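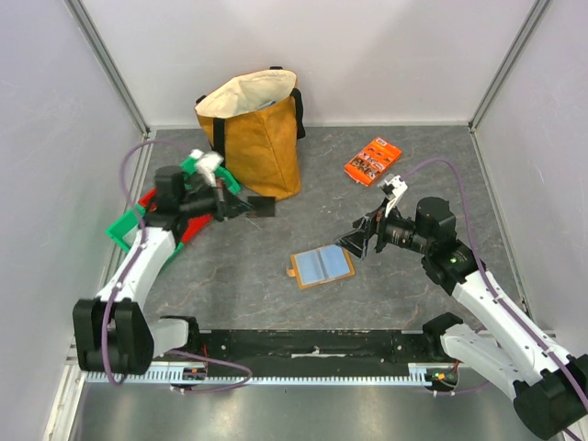

Bandedau touch-up paint mix records, README

Last touched in June. Maintained by Arnel Pangilinan, questions about the spray-out panels go to Florêncio Aguiar.

What's in it

Mix records from the Dunbar body shop counter. Each row is one batch of touch-up paint mixed for one customer car. 3,670 rows in the main file, 37 columns. Small batches only, nothing bigger than a quart. Full resprays are in a different system and we don't have them.

Files

mixes.csv – the main one
panels.csv – spray-out panel readings, 1,925 rows, joins on batch_id
tints.csv – tint codes and what they used to be called
notes.txt – Arnel's running notes, messy, read it anyway

Not every mix has a panel. If the customer was in a hurry the counter skipped it. So an empty join is normal, dont report it as a bug.

Columns you will care about

batch_id – unique. Reused once by accident, fixed, see notes.txt
paint_code – as read off the door jamb sticker. Upper case, no spaces. If the sticker was gone it says NOSTICKER and the code was looked up from the VIN
variant – which version of the color was picked from the chip deck. Blank before the Ustier scale came in
base_g, tint1_g to tint9_g – grams. Zero means not used. Blank means not written down
coat – single, base, or tri. Tri-coat mixes are two rows with the same job_id, one for ground and one for mid
match – counter's own call: good, close, redo
temp_f – shop temperature. Typed in by hand so expect some 700s where somebody missed the decimal

How it was collected

Old rows came off paper cards, typed in by Arnel over a winter. Newer rows come straight from the Ustier scale, which exports one text file per mix. The importer glues them together. Paper rows are rounded to the half gram, scale rows to the tenth. Column source tells you which is which (card or scale). Please don't average across both without looking at that first.

Panel readings were taken by Florêncio with the same handheld meter the whole way through, three angles, under the booth lights with the door shut. Silvers and light golds wander a lot at the low angle. Whites are fine. Reds were read after clear coat only.

Known problems

Tint 4 was renamed by the supplier partway through. tints.csv maps old to new but 9 rows could be either, flagged tint_unsure
Redo rows point to the batch they replaced in redo_of. Sometimes that batch is missing becuase it went in the trash before anyone logged it
match is one person's eye. Different people on the counter, different standards
Metallics are over-represented, mostly trucks

Removed before sharing

Customer names, plates, phone numbers, full VINs. We kept the model year and the first part of the VIN. If you find a phone number in the remarks column tell Arnel and delete your copy of that row.

Using it

Fine for checking tint usage, guessing stock levels, playing with color correction. Not fine for mixing paint for a real car, always shoot a test panel.

The Skavavton loader script still works but wants the old column names. Run it with the rename flag or it will quietly drop the tints. Proper fix is on the list

Todo

– merge the duplicate remarks columns
– primer shade, only on the cards, not typed in yet
– sort out temp_f
– ask Florêncio for the last box of panels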